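## 3. Materials and handling

This section describes the knitted garments used in the wash trials, how they were stored between cycles, and how the owners' own habits were recorded. Figure 2 belongs with the notes on laying flat and folding in Section 3.2.

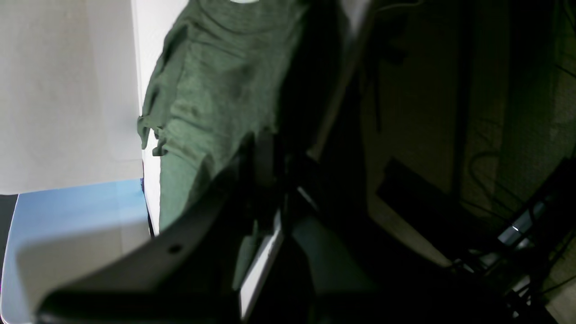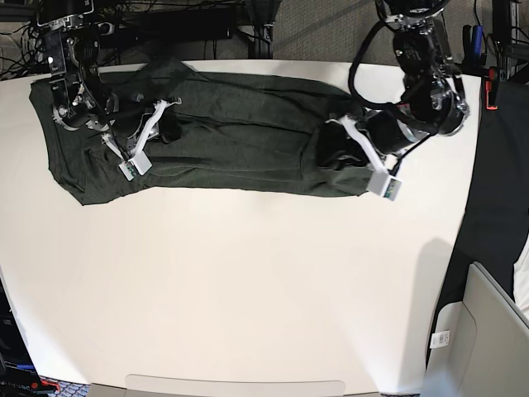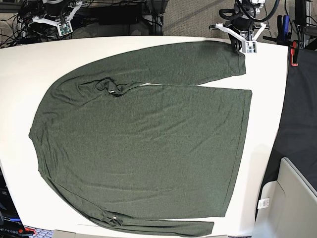 **Figure 2.** Second and third panels: dark green knit garments on a white table, one folded lengthwise into a strip, the other a long-sleeve shirt spread flat with both sleeves to the right.

*Section 3 of 6 · Reading time: 3 minutes*

### 3.1 Garments and households

Households were recruited through two housing associations in Clalance and one in Plasgate. Each was asked to keep a laundry diary for the length of the study and to hand over one knitted top for measurement at the start and at the end. We received 530 completed diaries. Of these, 428 came with a garment that could be measured on both occasions, and the analysis in Section 4 uses only these. The remaining tops had been lost, given away, altered or worn through at the elbow.

We did not supply the garments. Earlier work on shrinkage has mostly used new fabric cut to a standard size, and we wanted clothes that had already been lived in. The cost of this choice is that the starting condition varied widely. Some tops were a few weeks old and others had been in use for years. Age was taken from the owner's own account, and where the owner could not remember, the entry was left blank.

Fibre content was copied from the care label. Where the label had been cut out, the garment was placed in a separate group marked "unlabelled" and was not assigned a fibre by eye.

### 3.2 Laying flat and folding

Knitted fabric stretches under its own weight, and a measurement taken from a hanging top will differ from one taken on a table. All lengths were therefore taken flat. The garment was smoothed by hand from the middle outwards, without pulling, and left for ten minutes before measuring. Small ripples were accepted. In a pilot, pressing them out added length that was gone by the next morning.

Body length was measured from the highest point of the shoulder to the hem, chest width from underarm to underarm, and sleeve length from the shoulder seam to the end of the cuff. Each was taken twice and the mean was used. If the two readings differed by more than 5 mm, the garment was lifted, laid down again and measured a third time.

After measuring, tops were folded lengthwise and then across, and kept on open shelves. Hangers were not used at any stage. Garments awaiting a second reading were never stacked more than four deep, as heavier piles left creases across the chest that were slow to drop out.

### 3.3 Washing and drying

Owners washed the garments at home in their usual way. The diary asked for the programme, the temperature, the kind of detergent and the method of drying. Spin speed was asked for in the first version, but many people did not know it and the question was dropped.

A smaller set of 300 wash cycles was run in our own laundry in Clalance to check the diary results against known conditions. These used a domestic front-loading machine at 30 or 40 degrees, with the spin fixed at 900 revolutions per minute. Half of the loads were dried flat on a mesh rack and half on a line.

### 3.4 Limits of the diary method

People do not always write down what they did on the day they did it. Several diaries were filled in with the same pen and in the same hand from first page to last, and we suspect that these were completed in one sitting. They have been kept in, but the results were also worked out without them, and both sets of figures appear in Table 3.

Tumble drying is probably under-reported. Ogunleye found the same in a diary study of bed linen, where entries fell well short of metered use of the dryer. We had no meters and cannot say how large the gap is in our own data.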